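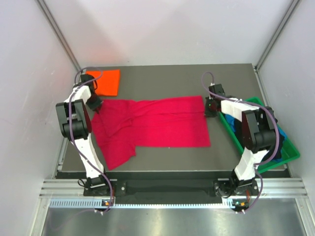

Tela roja sobre la mesa y dos brazos robóticos.

Técnico/a de red de cartelería digital (dos plazas)
Gromier, sede de Lestwood. Jornada completa, contrato indefinido

En Gromier nos dedicamos a que las pantallas de otros digan lo que tienen que decir. Salas de espera, andenes, vestíbulos de oficinas, el pasillo de los yogures: si alguna vez ha levantado la vista del móvil para mirar un panel y el panel le devolvió la mirada con un escritorio vacío y un aviso de actualizaciones pendientes, ya conoce nuestro sector. Esperamos que aquel panel no fuera de los nuestros. Tampoco podemos jurarlo.

Gestionamos en este momento 2939 pantallas. En noviembre serán 3000, según el contrato que acabamos de firmar con Ahmadpour, cadena de clínicas dentales que quiere informar a sus pacientes del tiempo de espera. Les hemos explicado con tacto que hay pacientes que prefieren no saberlo. El contrato sigue adelante.

Buscamos dos personas para el equipo de operaciones, que hoy dirige Marama Pryor y que necesita manos desde antes de que empezáramos a redactar este anuncio.

Qué hará usted

Vigilar el estado de los reproductores desde la consola de Steltell, nuestro gestor de contenidos. Es un programa fiable con una idea muy personal del color verde: verde quiere decir que el equipo responde, lo cual deja abierta la cuestión de si se ve algo.

Atender incidencias en remoto y, cuando el remoto se agota, en persona. Cuente con dos o tres salidas por semana, casi todas dentro de la provincia. Una parte considerable se resuelve enchufando el aparato que alguien desenchufó para pasar la aspiradora. Le pedimos que lo haga con cara de procedimiento complejo y que lo anote en el parte tal cual.

Programar campañas y listas de reproducción. Aquí entra el cliente que pide el menú de Navidad en octubre, lo corrige cinco veces y en enero pregunta por qué sigue puesto. Sigue puesto porque la fecha de fin se dejó en blanco. Las fechas de fin no se dejan en blanco.

Adaptar piezas a formatos que el diseñador no tuvo en cuenta. Recibirá carteles A3 verticales, en PDF y con cuatro párrafos de letra menuda, destinados a una pantalla apaisada que se ve desde la otra acera.

Preparar y etiquetar reproductores en el taller antes de cada instalación. La etiqueta va en la parte que queda accesible una vez montado el equipo. Esta frase tiene su historia y Ragnvald Granström, jefe de instalaciones, la cuenta a quien se deje.

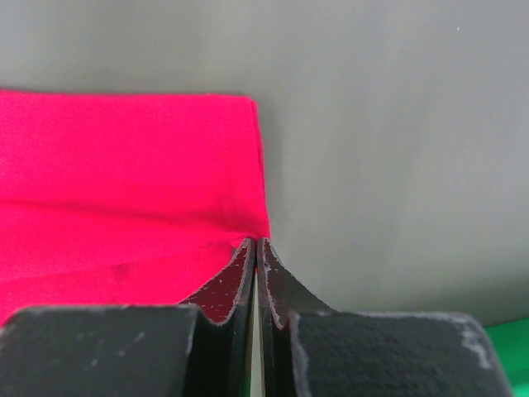
Participar en el turno de guardia, una semana de cada cinco, de ocho de la mañana a diez de la noche. Se paga aparte y se compensa con un día libre. Fuera de ese horario las pantallas pueden decir lo que quieran.

Qué pedimos

Formación profesional de grado superior en informática, telecomunicaciones o audiovisuales, o bien una experiencia que haga innecesario preguntarle por el título.

Soltura con redes: direcciones, VLAN, cortafuegos y, sobre todo, con la persona que administra el cortafuegos del cliente, que no le conoce y no tiene intención de abrirle ningún puerto.

Manejo básico de Linux y de Android. Si sabe algo de HTML y JavaScript, dígalo; si sabe mucho, dígalo más bajo o acabará haciendo todos los widgets del tiempo.

Carné de conducir B. La furgoneta la ponemos nosotros. Es blanca y la radio solo sintoniza una emisora.

Español fluido e inglés suficiente para leer un manual traducido del chino con espíritu constructivo.

No tener vértigo, o tenerlo en un grado compatible con una escalera de tijera.

Qué no pedimos

Pasión por la cartelería digital. Asanka Rathnayake lleva seis años en el equipo, es la persona que más sabe de esto en la casa y en su entrevista declaró que le interesaban el sueldo y la cercanía del tren. Tampoco exigimos disponibilidad total, mentalidad de tiburón ni fotografía en el currículum.

Qué ofrecemos

Un salario de 3200 euros brutos al mes en catorce pagas, igual para las dos plazas y sin la fórmula «según valía», que nunca supimos calcular.

Horario de ocho a cuatro, con media hora para comer. Dos días de teletrabajo a la semana una vez terminado el periodo de formación, siempre que no coincidan con una salida.

Veinticinco días laborables de vacaciones. En agosto la gente mira menos las pantallas y nosotros también.

Formación inicial de seis semanas con Flurina Gasser, que le enseñará Steltell por dentro y le entregará una lista de los clientes a los que conviene llamar y otra, más larga, de los que prefieren el correo.

Cafetera decente. La anterior se retiró tras un escrito firmado por toda la planta.

Cómo es el proceso

Primero, una llamada de veinte minutos con Damián Pacheco, de personal, para comprobar que el puesto es lo que usted cree. Después, una prueba práctica en nuestra oficina de Lestwood: le damos un reproductor averiado, una pantalla y una hora. Se puede consultar internet, como en la vida. La avería es real y en una ocasión tampoco supimos arreglarla nosotros, de modo que valoramos más el método que el resultado. La prueba se paga.

Por último, una conversación con Marama Pryor y otra persona del equipo. No preguntamos por su mayor defecto ni por qué animal sería.

Contestamos a todas las candidaturas, también cuando la respuesta es que no, en un plazo de tres semanas.

Para presentarse, envíe su currículum y unas líneas a la atención de Damián Pacheco mediante el formulario de la sección Empleo, con el asunto «Operaciones Lestwood». La carta de presentación es opcional. Si la escribe, revise que el nombre de la empresa sea el nuestro. El plazo queda abierto hasta cubrir las dos plazas, y la incorporación sería antes de noviembre, con las clínicas todavía por instalar.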